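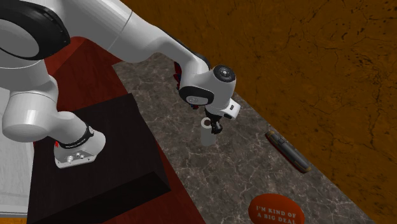
Slide 1. Render: white arm over a grey marble counter.

Speaker notes, investor afternoon, February 20, 2022
Speaker: Tatiana Kuruc

Good afternoon, and thank you for staying after the coffee. My name is Tatiana Kuruc and I look after exploration at Skitus. I will speak for 20 minutes, then Bergþóra Oddsson will take the questions about money.

(Slide 2 - map)
Most of you know Hudec as our copper ground. We have held it for 6 years. It lies south of the old Fumero pit, and the two share the same belt of volcanic rock. Please look at the dark line on the map. It is a fault, and until last year we treated it as the edge of the interesting part. I believe now that this was a mistake, and it was partly my mistake.

(Slide 3 - soil results)
In January we received the last soil samples from the east side of the fault. The copper values there are modest, but they follow one direction for a long distance, and the old geologists did not sample there at all. Ebise Birhane did the mapping on foot. She found altered rock in two creek beds, both on the same line.
Pause here. Let them read the legend.

(Slide 4 - the drilling plan)
We plan 11 holes with 2000 metres in total. The first holes will be short and will cross the line at right angles. If the rock is not what we hope, we will stop and move the rig back to the west side, where we still have work to do.
Do not promise dates for the assays. The laboratory is slow at present, and last time I gave a month and was wrong.

(Slide 5 - access and water)
The road from the Gellirero camp is good until the second bridge. After it we need a small repair, and Jarmila Baláž has agreed the work with the landowner. Drilling water will come by truck. We will not pump from the creek.
If somebody asks about the grazing season: the rig leaves before the cattle come up.

(Slide 6 - what we don't know)
Say this slowly. We do not know how deep the weathering goes on the east side. We also do not know if the fault moved before or after the copper came in. Emília Baláž thinks after, I think before, and the third hole should help us to decide.

(Slide 7 - contacts)
Thank the hosts. Give the floor to Bergþóra. The printed maps are on the table by the door, please take one each.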